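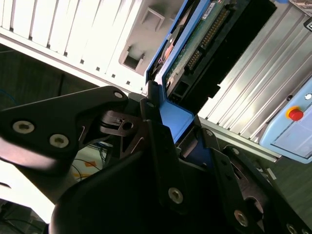
By half past four the queue had reached the chemist's, and Mahtab Bagheri still had no lemons.

"How can a cookery book launch run out of lemons?" she shouted through the kitchen hatch. "Page one is lemons! The cover is lemons!"

"There were lemons this morning," said Saeed. "I put them in the soup."

"All of them?"

"It's very good soup!"

It was, too. She had tasted it at lunchtime standing up, and then again sitting down, and then she had carried a bowl across the square to Jabari Mwakalinga in the bookshop, because a soup like that ought to be shared with the person who was bringing your books. Jabari had drunk it straight from the bowl and told her that she was going to sell every copy. He had ordered 227, an odd number that came from a misheard phone call, and he refused to be sorry about it.

The Ranjbar was the oldest café in Mosusden and easily the steamiest. Ehsan Nazari had run it since his hair was black, and he had given Mahtab her first job there, peeling onions on a crate by the back door. Half the recipes in the book had begun on that crate. She had said so in the front, on a page of its own, and she had not told him. He was going to find it tonight, and every time she thought about it she had to go and wipe something down.

"Lemons," she said to herself. "Lemons, lemons, lemons."

She took off her apron, put it back on again, and ran.

The greengrocer had shut early for September, as he always did, for reasons he kept to himself. The supermarket had limes. She bought the limes just in case, and a bag of sugar she didn't need, and came out into the square to find that the queue now went past the chemist's and was starting on the bank. There were people in it she had never seen before! A woman with a pushchair had a page torn out of the local paper with Mahtab's face on it, and somebody's grandfather was already eating a sandwich.

"Are you her?" said the grandfather.

"I'm looking for lemons," said Mahtab.

"I've a tree," he said. "In the conservatory. Five on it, last I looked. I live over the road."

She could have kissed him. His name was Kourosh Sadeghi, and he walked at the speed of a man who had just eaten most of a sandwich, but he lived where he said he did, and the tree was a marvel. It was taller than she was and it smelled like the inside of a wedding. He had brought it from Vorkavville on the back seat of a car, he told her, with the window down and the top branches sticking out, four hours on the motorway and then the ferry across the Solent, where a boy had asked whether it needed a ticket.

"And did it?"

"I bought it a cup of tea," said Kourosh. "Take them. Take the leaves as well, you can put leaves in rice."

"I know you can put leaves in rice! It's page ninety!"

"Is it?" He looked really pleased. "My wife did it with leaves. I thought she'd made it up."

Mahtab stood there with the lemons held up in her apron, and she knew perfectly well what the time was, and she asked him how his wife had done it all the same. So he told her. You washed the leaves and laid them in the bottom of the pot with butter, shiny side down, and you never lifted the lid, whatever you heard. His wife used to sit on the lid, he said, or threaten to. Mahtab's page ninety said nothing about shiny side down. She could see at once that it was right, and that her own version, tested and tested again and now printed and bound, was very slightly wrong.

"Oh, that's lovely," she said. "Oh, I wish I'd known you in the spring."

They crossed back over together. Someone had kept his place for him, but she took him in by the kitchen door, past the crate, and sat him on the good stool. Saeed Naseri looked at the lemons, looked at the limes, and started slicing without a word, and in no time there were little almond cakes going out on trays with a curl of peel on every one.

The doors opened at five. What a noise! Mahtab had imagined a reading, with rows of chairs and perhaps a polite cough, but you couldn't have got a row of anything in there. People stood on the stairs. People passed bowls of soup over each other's heads – thick yellow soup, with hardly a drop spilled – and Jabari had set up his till on top of the ice cream freezer and was shouting prices over the top of it. She signed books on the counter, on the windowsill, on a stranger's back. In every copy she turned to page ninety, crossed out a line, and wrote in the margin: shiny side down, says Mr Sadeghi.

"You're spoiling them," said Jabari.

"I'm finishing them!"

After the first hour she had done so many that she had a blister. Two people who had bought theirs early came back in to ask for the correction. One of them wanted to know who Mr Sadeghi was, so Mahtab pointed, and when she next looked over he had a small crowd round the stool and was doing the part about the ferry, with his arms out for the branches.

It was nearly eight before she saw Ehsan. He had been washing bowls all evening, in his own café, because he said he couldn't hear himself think out the front. He had a copy under his arm with a damp thumbprint on the cover. He dried his hands for a long time.

"There's a mistake in your book," he said.

"I know, I've been putting it right. It's the leaves, you lay them –"

"On the page at the front." He opened it and held it away from him, as he did with the bills. "You've written that you learned to cook on a crate by my back door."

"I did."

"It says I was patient."

"Well, you were!"

"I was not," said Ehsan. "I shouted at you for a year. You cut those onions like firewood." He shut the book and put it back under his arm, quite carefully, and blew his nose on the tea towel. "You'd better cross it out."

"I won't."

"Then sign it, at least. I paid for it."

"You never paid Jabari full price?"

"I paid him in soup."

She signed it. It took her a while, as the pen was giving up and so was her hand, and Ehsan stood over her and complained about her writing. Out the front someone had started to sing, and Saeed put his head round the door to say there were 15 people still waiting for cake, and did anyone mind lime?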